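*Conversation with an automation engineer at Sorness, a company that fits picking cells for small warehouses. We met in September, in the workshop.*

I wanted to know one simple thing: can a machine do the chores yet? I mean the dull ones, at home or on the shop floor, such as sorting, clearing up and putting away. The engineer has worked with robot arms for seven years and did not want to answer with yes or no.

"It depends how you describe the chore," she said. "If you tell me, take this part from this place and put it there, then we had this before I was born. If you tell me, take any part out of this bin, and they are lying on each other, then we are still working."

Picking from a bin sounds like a small job. A child can do it while talking about something else. For the arm, she explained, the trouble begins when one piece leans on another. The one you want may be held down by its neighbor, and when you pull it, the rest will move. The plan which was good a moment ago must be made again.

"People think the hand is the difficult part," she said. "The hand is difficult, yes. But for me the walls are worse. The gripper has to go into the corner without the arm touching the side. I have bent 2 fingers this way, and they were not cheap."

Her group tests with plain blocks before they go to a customer. One customer, a kitchen supplier called Wirkholm, asked for hinges and handles in mixed bins. In the first trial the arm made 700 picks, and a person had to step in far too often for the night shift they had hoped for. They went back to blocks for four months.

I asked if that was disappointing.

"No, it was normal. Wirkholm was more disappointed than me." She laughed a little. "They had already changed the shift plan."

And the home? Here she became more careful. Her group once looked at a project named Nullusetti, which wanted an arm to pick up toys from a living room floor. She advised against it. In a workshop you can clamp the bin to the table, and it stays there until you come back. In a home the box moves, the lamp is changed, and there is a sock in it.

"I would like to have such a machine myself - I have children," she said. "But I would not leave it alone in the room with them. Not yet."

On the shop floor she is more hopeful. She expects that mixed bins of hard, simple parts will be ordinary work quite soon, and that bags and cloth will come much later. When I asked for a year, she shook her head and offered me more coffee.

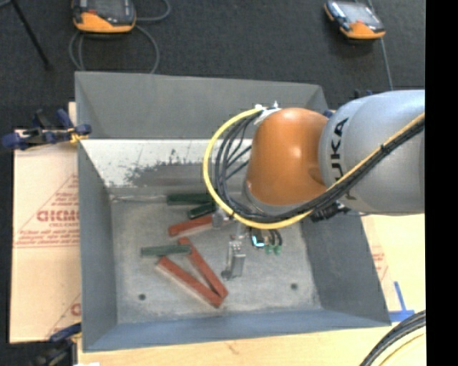 *Red and green blocks in the test bin, with the KUKA arm reaching in.*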